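**Tuesday, bench notes, receiving and test**

Desmond wanted this written down before the cell goes live at Narnutbridge, so I'm writing it down (with coffee, before the phones start). We've been running the whole job in the simulator and I keep changing my mind about what it means for the people on that line!

The work itself is dull. Pack comes out of the box, goes on the black mat, gets a meter on it, somebody fills in the sheet. Last month Brayan's crew did 2,021 of them by hand, and his wrists have opinions about that. 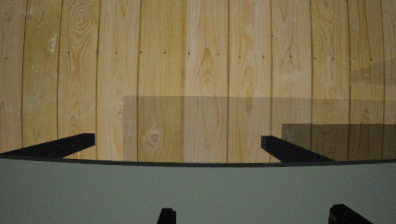

So the first thing I asked Brayan was which part he'd happily never do again. Lifting, he said, no hesitation. The part he wants to keep is the meter, because a reading that looks fine on paper can still bug him, and he'll pull the pack and try it again. I don't have a line of code for that.

Things to sort out with the crew:

- Who signs the sheet. Right now it's whoever held the probes. Desmond says the operator still signs, and I agree, but then the operator has to be able to see the reading. 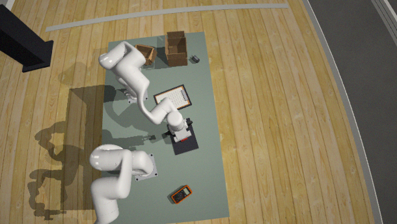

- Training. Brayan gets 48 hours on the Drarnow controller, paid, on shift. The night crew should get the same and I don't see it in the plan yet.
- Breaks. The old pace had little pauses built in whenever a box ran out. Ask before we smooth those away.

Ran the left arm's approach again after lunch, 198 tries at the slower speed.

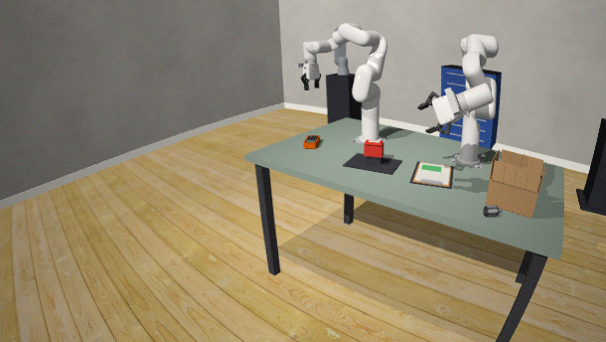
Slower is fine by me, by the way. Mosquera wants the fast profile, but Brayan will be reaching for that clipboard all day and I'd like him to be relaxed about it. I moved his side of the table in the layout twice already and he still says the box is too far over (he's right, I'll shift it).

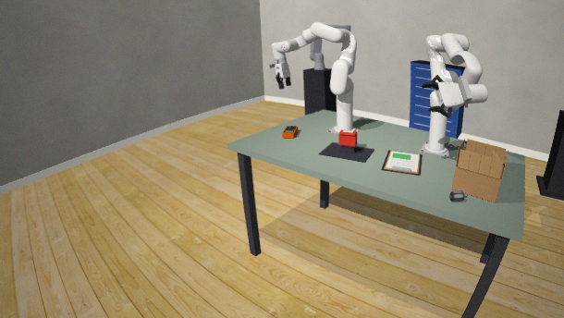

*Bench layout in the sim: meter, mat, clipboard, box.*

Next: send Desmond the night crew question, and get Brayan in front of the sim for an hour.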